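Notebook — teleop in the sim kitchen
19 Aug 2026
Filed under: Demonstrations / Simulation / Kitchen tasks

Carried on with the Priseo kitchen set. Fahad Magsi drove, I kept the log. The task is sponge from the left basin to the plate on the right, then back off and hold still until the episode closes. We want 105 clean demos before anything goes to training and have 26 so far.

The hand controller felt heavy at first. Fahad had the translation gain left over from the June drawer runs. Set it back to 2 and the small moves over the sink got easier. Rotation gain unchanged. 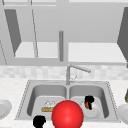
Wrist view notes

- The red sphere marker is drawn large from this view and covers the right end of the sponge. Fahad wants it smaller. I would like it semi-transparent so the grasp point can be read through it.
- Only one black finger shows at the bottom left, so judging the approach from this view alone is hard. Use the side view for height.
- Cabinet doors stay open in this layout. Keep the elbow low on the way across.
- Bowl stays in the right basin. Go over the faucet side only if the arm is already high — otherwise pass in front.

Dropped any episode where the operator stopped to think for long. The step limit is 500 and slow demos run into it. Tanguy export still writes the gripper command one step late; Mafalda Barreto has the fix on her branch, not merged.

To do: marker size, re-export the first batch, ask Mafalda about the merge.

3 comments · 1 share

Recent entries
Flavcombe drawer runs, gain settings
Ullovberg arm: homing after a stall
Tanguy export format, field list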